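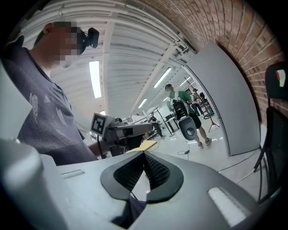 From: Lorna MacLeish
To: unit-users list
Subject: Re: Ceiling lights and the cardboard

Fadi,

Thanks for chasing this. Answers in order.

The panels are on one circuit as far as the partition and a second one beyond it, so you can't switch off the one over your bench without losing its neighbours. I asked MacKinnon for a price to split them and they said 3,000, or 4,000 if the pipes have to be boxed in as well. I don't think we should spend that before the lease is renewed in June. If the glare is bad, try a diffuser sheet first. Finlay has a spare.

On the cardboard – flat pieces can stay on the benches while you're using them, but please don't leave offcuts on the floor by the door overnight. Asger takes the Plinico boxes for his own packing, so flatten those and stand them against the partition. Anything with tape all over it goes in the skip.

The white ceiling will be washed down before the end of the month. Cover your bench if you have work out.

Lorna

Fadi Saab wrote:
> Hello all,
> Two things from our end of the unit.
> 1. Can the light over the first bench be switched separately? By 11 in
> the morning I've had enough of it.
> 2. Who is collecting cardboard now that Catherine has moved to the
> Vuvside building? Ours is piling up.
> Fadi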